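Zusum 6 review: grasp planning and segmentation for cluttered bins and beds

Reviewed Tuesday, July 3, 2018 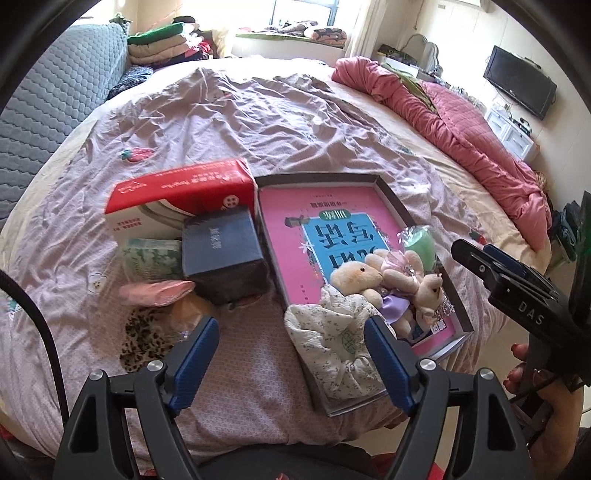 What was tested

Zusum is a perception and grasp planning package from Drostero. It takes wrist camera images, splits them into object masks and returns ranked grasp poses for a two-finger gripper. Version 6 replaces the old template matcher with a learned segmenter. I ran it for 11 days on recordings from household clutter: soft toys in an open box, scrunchies, plastic-wrapped packs, cartons on a wrinkled printed sheet. The comparison was Teuber, which we already use in the lab.

Installation

The installer pulled its own image library and overwrote ours. Use a container. After that, setup took 27 minutes, most of it hand-eye calibration. The calibration tool is good: it reports residuals per pose and lets you drop bad ones without starting over.

Segmentation

Rigid items with clear borders give no trouble. Cartons came back as single masks even with large lettering across the faces. Printed fabric is weaker. At default settings, the strawberries on a bedsheet were proposed as graspable objects, and Teuber made the same mistake. Raising the minimum height parameter removed most of these, along with a few flat pouches I wanted to keep.

Cream plush toys piled together tend to merge into one mask. The split threshold helps, but it is global - a value that separates the toys also cuts a gathered scrunchie into pieces. A per-region setting would fix this.

Planning

Of 157 planned grasps replayed in simulation, the collision checker wrongly rejected 11, all near box walls. It pads the finger model with a fixed margin that is not in the documentation. The value sits in a file named limits.cfg and can be edited. Linkage fingers are supported, but the mesh has to be supplied closed and open.

Tooling

The log viewer is the best part of the release. It steps through masks, candidates and scores on one timeline. Export goes to the Bendomach format only, so plan on writing a converter.

Verdict

Worth the upgrade from version 5 for the viewer and calibration alone. Teams working mainly with soft goods should wait for the next point release, which Drostero lists as including local split thresholds.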